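Vinholm swap shed reopens 2nd August, new rules on what you can drop off

Quick one for everybody who has been asking. The swap shed behind the old Florilo garden center opens again on 2nd August, after being shut since the roof leak in February. Same gate, same gravel lot. Parking still terrible.

What's different – the drop-off side. No more mattresses, no paint, no car seats. Books only if they fit in one grocery bag per household. Kitchen stuff, toys, garden tools and storage bins all fine, as long as they're clean and not cracked. Lids taped on please, or they wander off.

The town put up $3849 for the roof and the new shelving. The Cocco bakery next door is lending its side entrance while the ramp gets finished, so if you have a stroller or a walker go in that way and ring the bell. Ramp should be done in a few weeks, no date yet.

Bins are what goes fastest, going by last year. Stackable ones especially, they're usually gone before lunch.

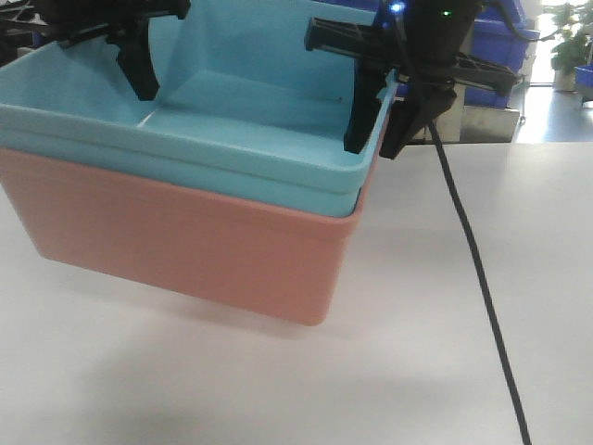
Readers have already written in about the limits. One bag of books is stingy, according to a Nundetti Street reader, who would rather see a separate book day than have boxes of paperbacks end up in the trash. The same reader wants the shed to stay open later in the evening, becuase people who work in the city can't get back before closing. No word on that from the town, we've asked.

Hours for now are 9 to noon, weekdays, plus one evening a week once the lights are in. Lights are ordered. You don't need to bring something to take something, that rule hasn't changed, but the limit is now five items a visit. Furniture counts as one item no matter how big. Sets of dishes count as one too if they're boxed together.

Cards – the old yellow ones still work. Lost yours? New ones at the town hall front desk, free, bring something with your address on it. The shed has up to 2000 households on its list so expect a line the first morning.

Anything left outside the gate after hours gets treated as dumping, and the fine is $81. There are now signs on both sides of the fence.

Shelf plan and full list of what's accepted are on the town hall notice board. We'll post the evening hours when we get them.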